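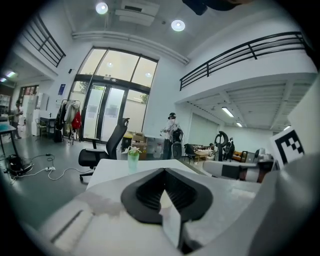 Figure 4.1 A variegated plant in a small translucent green cup, on a white table in a room with a mezzanine.

Chapter 4
Light for Plants Inside Buildings

After reading this chapter, the student should be able to explain why a room that is bright for people may be dark for a plant, to read a simple light map of a floor, and to choose a position for a plant with green leaves and for a plant with variegated leaves.

4.1 The eye is a poor instrument

In Chapter 3 we looked at water, and we said that most indoor plants which die in the first year die from too much of it. This is true, but it is only one half of the explanation. A plant takes up water according to how much it grows, and it grows according to how much light it receives. When we water a plant in a dark corner by the same calendar as a plant on the window sill, the first one sits in wet soil for many days. The owner then says that the plant was killed by water. It would be more correct to say that it was killed by the corner.

The difficulty is that we do not see the corner as dark. The human eye opens and closes its pupil, and the brain corrects what remains. A person who walks from the window to the back wall of an office notices perhaps a small change, while the light on the leaves may have fallen to a small fraction of its first value. For this reason the student should not trust the sentence "this room gets good light" until it has been measured. In the exercises to this chapter we use an ordinary light meter, which shows the result in lux.

White rooms need special attention. White walls, white ceilings and white furniture return a large part of the light that falls on them, and this does help the plant. But they also give a strong impression of brightness, and the impression is larger than the help. In a white room we advise measuring twice, once at the height of the table and once at the floor.

4.2 Distance, height and the upper floor

Light from a window becomes weaker as we go deeper into the room. In a room with one row of windows this decrease is quick in the first meters and slow afterward. The height of the window matters more than its width. A tall, narrow window sends light farther into the room than a low, wide one, because the plant at the back can still "see" a piece of sky through the upper part of the glass. This gives us a simple test. Put your head where the leaves will be and look toward the window. If you see sky, the place is worth measuring. If you see only the opposite building, choose a plant from the low-light group in Table 4.3.

Rooms with a mezzanine are a separate case. The open part of such a room is often well lit, since the ceiling is high and the windows may also be high. The part under the mezzanine behaves like a different room with a low ceiling. On the mezzanine itself the light can be good, but the air is warmer and drier, and pots must be checked more often. When we make the light map, we therefore draw three zones and not one.

The branch library in Kivdale is used in this chapter as a case. The readings were taken at noon on Wednesday, December 12, 2018, at 27 points on both levels, with the lamps switched off. The highest reading was 3311 lux, on a sill on the south side. Under the mezzanine, at the shelf where the staff had kept their plants, the meter showed 56 lux. The staff had described both places as bright. 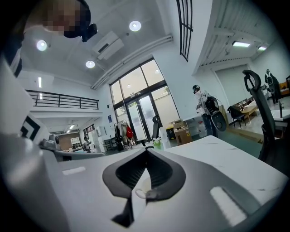 A map made on one day in December shows the poorest part of the year, and this is exactly why it is useful. A plant that can live through the winter in a given place will usually manage there in the other months, if the summer sun does not burn it. The opposite is not true. A map made in June will make almost every position look acceptable, and the mistake becomes visible only when the leaves begin to fall.

4.3 Leaves with white in them

Many popular indoor plants are variegated, that is, some parts of the leaf contain little or no chlorophyll and look white, cream or pale yellow. These parts do not feed the plant, or feed it very little. The green parts must work for the whole leaf. It follows that a variegated plant normally needs a brighter place than an all-green plant of the same species, and that it grows more slowly even there.

Two signs tell us that the light is too weak. The first is the long distance between one leaf and the next — the stem stretches, and the plant becomes thin. The second is the change of color in new leaves. In some varieties the new leaves come out greener, and shoots which are completely green may appear and overtake the rest. Gardeners call this reversion. Green shoots should be cut at the base, and the plant moved nearer to the window.

Too much direct sun is also harmful. The white parts have little protection and burn first, which we recognize by brown, papery areas that do not recover. An east window is a safe choice in most climates. At a south window the plant should stand a little inside the room, or behind a thin curtain.

Small containers make all of this more urgent. A small quantity of soil dries quickly in good light and stays wet for a long time in poor light, so the error in either direction is punished sooner. If the container has no hole in the bottom, place the plant in a plastic pot with holes and put this pot inside. Lift it out for watering, and let it drain for 15 minutes before it goes back.

4.4 What comes next

Section 4.5 explains how to draw the light map and how far apart the points should be. Section 4.6 treats lamps, and it should be read together with the notes on electricity use in Appendix B. Students who have no light meter can do Exercises 1 to 4 with the shadow method, which is described on the following page.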